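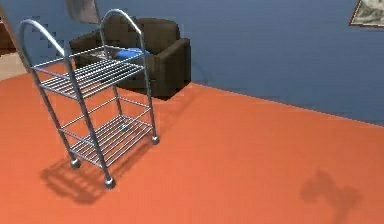

Our housekeeping team is getting a tidying robot. What changes for us?

I clean at Gremisdale, a residential building with 206 rooms. Starting in September they want Skestex software to run the pickup round, meaning stuff left on floors, carts and tables, and we come in after for the real cleaning. Right now they're trying it on simulated rooms. My manager says no hours will be cut, but she also said that about the laundry. Has anyone been through this? What should I ask before it starts?
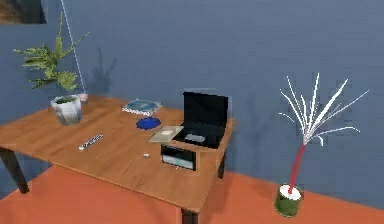 Posted in: Housekeeping & Room Care Team

Answer 1 (23 found this helpful)

We've had one for 12 months at my place, so I'll tell you what I'd ask. Who decides what's trash? A table with a laptop, a notebook and a remote on it is easy for me, I know what stays put. Ours had to be told, and the telling was my job — over 2,000 little yes/no calls on a tablet, squeezed in between rooms! Get that time written into your schedule. Also ask who gets the blame when a resident's thing goes missing. We had a rough month before that got settled.
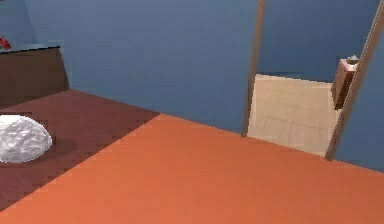 The other thing is doorways. Every spot where one floor meets another, ours would stop and page somebody, and that somebody was me. My back is better though, I'll give it that. Way less bending. I do miss chatting with my partner on the early round, they split us up once the robot came.

Answer 2 (4 found this helpful)

Get the hours thing in writing.

Answer 3 (0 found this helpful)

is Skestex the same as Hornarer? we had Hornarer and it was fine, kinda slow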